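Magnetometer Station Support: Ticket Log
Subject: False aurora alerts from Garnetti station, evening hours
Status: Closed
Category: Sensor placement / alert threshold

Initial report

The operator of the Garnetti station reports that the Weltix alert service has issued aurora warnings on most evenings in February, although the sky was clear and no aurora was seen. The warnings begin shortly after 6:00 p.m. and stop before midnight. The neighboring station at Kolář, which uses the same Prosteck sensor and the same software, issued no warnings during the same hours.

The operator requests that the sensor be replaced.

First response

Please do not return the sensor at this stage. The alert service compares the strength and direction of the local magnetic field with a quiet-day baseline. A warning is sent when the difference remains above the threshold for longer than five minutes. A true disturbance of the kind that produces aurora should appear at both Garnetti and Kolář, as the two stations are close together. A change recorded at only one of them usually has a local source.

The operator was asked to supply the following:
Raw data file for the most recent evening with a warning
Distance from the sensor to the nearest parked vehicle
Distance from the sensor to the nearest steel object or power cable
Room in which the logger unit is installed

Operator reply

The raw file has been uploaded. The sensor is buried in the back yard. The logger is on a shelf in the spare bedroom, and the signal cable enters through the wall below the window. A vehicle is parked in the side driveway overnight. The operator had not measured the distance and will do so.

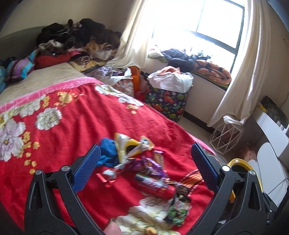
Attachment 1: bedroom, bed with red flowered blanket.

Review of data

The uploaded file shows a step of 145 nanotesla at 6:12 p.m. The reading then stays nearly level until 10:40 p.m., when it returns to its earlier value in a single sample. Natural disturbances do not normally take this form. During auroral activity the trace rises and falls unevenly, often for hours, and seldom comes back to exactly the same level.

The temperature channel shows no matching change. The supply voltage is steady. The sensor is considered to be in working order.

The flat shape of the step suggests an iron or steel mass that is moved into place and later moved away. The operator was asked to keep a written record of vehicle movements for two evenings.

Operator reply

The record was kept as requested. The vehicle in the side driveway did not move on either evening. A second vehicle, belonging to a household member, was parked along the back fence on both evenings and left before 11:00 p.m. The times agree with the steps in the data to within a minute. The distance from the fence to the sensor is roughly 2 meters.

Resolution

The operator moved the sensor to the far corner of the yard, re-leveled it, and started a new baseline. The second vehicle was then parked at the back fence as a test. No step was visible in the trace, and no warning was sent.

The alert threshold was left at its default value. Raising it would have hidden the false warnings but would also have caused the station to miss weaker events. Data from the affected evenings has been flagged and will not be included in the regional average.

Operators who change the position of a sensor should enter the new location in the station profile and allow the baseline to rebuild before turning alerts back on. Ticket closed with the agreement of the operator.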